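Home > Laundry and airing > Standing airers > Kusuma

Kusuma Standing Airer for Quilts and Bedding
Made by Gindeo. Sold and serviced by Fivbridge.

In stock
Choose a finish: Galvanised / Powder-coated white / Powder-coated grey
Add to basket
Add to wish list

The Kusuma is a standing airer for large, heavy items that do not do well on an ordinary clothes horse. It has four thick rails set well apart, so a quilt or mattress cover hangs over two of them at once with a gap in the middle. Air gets to both sides and the filling dries without lying against itself.

It will take ordinary washing as well, but if most of what you dry is shirts and socks you would be better off with the Zoldale, which has more rails and costs less. The Kusuma has no small rails and no peg holders.

Dimensions

Height, open: 100 cm
Rail length: 86 cm
Depth, open: 70 cm
Depth, folded: 16 cm
Frame: steel tube
Rail caps: rubber, push fit
Feet: rubber, screw fit, adjustable
Fits through a standard interior door when folded: yes
Assembly: rails and stays only, hex key supplied

What has changed on the current model

This version replaced the earlier Kusuma in June 2018. The stays now lock with a sliding collar. On the old one there was a wire hook, which bent if the airer was dragged across a patio with a load on it. The feet are also wider. The rails are the same length and diameter as before, so spare rails and caps fit both. Stays do not swap over. If you are ordering stays, check for the collar first and tell us which type you have.

Putting it together

The airer comes in one flat carton with the two end frames already hinged. Stand the frames up on a soft surface and open them a little way. Put the lower rails in first and leave the bolts finger tight, then fit the upper rails. Fit a stay to each side with the collar facing inwards. Open the airer fully, slide both collars down until they click, and go round all the bolts with the hex key. Doing the bolts up before the frame is open will pull it slightly out of square and the collars will be stiff.

One person can do it. Allow a bit more time for the powder-coated versions, as the coating inside the sockets can make the rails a tight fit. A smear of washing-up liquid on the end of the rail helps.

Airing a quilt

Spin the quilt as your washing machine allows and get it outside while the filling can still be moved about with your hands. Lay it over the two upper rails with equal amounts hanging on each side. Stitched quilting holds the filling in place fairly well. With box-stitched duvets you may need to shake the corners from time to time.

Turn it once the top side feels dry. The part lying on the rails is always the last to dry, so shift the whole thing along by a hand's width when you turn it. A quilt that feels dry on the outside may still be damp in the middle. Press it hard between your palms, and if it feels cool, leave it out longer.

Direct sun is good for white cotton. Coloured and printed covers will fade in time, so hang those inside out or in the shade. Feather fillings should not be left in strong sun for hours on end.

Do not put the airer over a radiator or against a wood burner. The coating is not made for that sort of heat and neither is your bedding.

Wind

An open quilt catches a lot of wind. The Kusuma has a loop on each end frame which takes a tent peg or a length of cord, and on grass we suggest using both loops on any day with a breeze. On paving, set it end on to the wind. We do not recommend leaving it up with a load on it if you are going out.

Care of the airer

Wipe the rails with a damp cloth before use if it has been stored outside or in a shed. Take the rubber caps off once a year and tip out any water. A drop of light oil on each hinge is enough. Avoid scouring powder on the powder-coated finishes. Scratches should be touched up before the winter, and we stock small bottles in both colours.

Spare parts

Rail, single
Rail cap, pack of four
Foot with screw
Stay with sliding collar, current model
Stay with wire hook, earlier model (while stocks last)
Touch-up paint, white or grey
Hex key

Spares are posted in the UK only. For rails please ring first, as they go by carrier.

Delivery and returns

Airers are sent by carrier and need a signature. You can return an unused airer in its carton for a refund of the price paid. If a part is missing or bent, keep the carton and contact us with the number printed on the label. We would sooner send the part than have the whole thing travel back. Our workshop is closed for the last two weeks of August and spares ordered then go out when it opens again.

Customer reviews

Sturdy
I bought this for a king-size quilt that used to go over the banisters. It holds it without sagging. Heavier than I expected to carry up the garden steps, but then it stays where you put it. Collars were stiff at first and have loosened up.
Zulkifli Manurung

Good, but measure your cupboard
Does the job well and folds flatter than my last one. It is tall when folded, though, and would not go under the shelf where I meant to keep it. It lives behind the utility room door now. I use it for mattress covers and the dog's blankets. Would like a carrying handle.
Syafiqah Ismail

Often bought with this

Gindeo ground pegs, set of four
Zoldale clip-on sock rail (fits the Zoldale only)
Airer cover, green
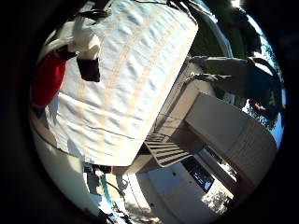
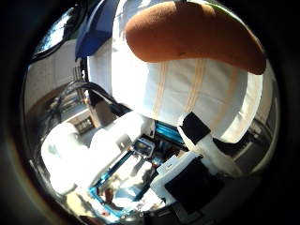
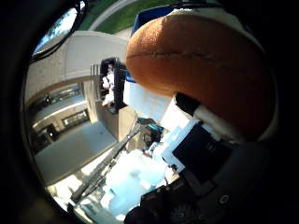 Is it all right to leave the airer outside all year?

The galvanised version can stay out, provided the caps are on and it is not standing in water. Both powder-coated versions should be kept under cover from autumn onwards, as rain gets in where the rails meet the end frames and will start to lift the coating.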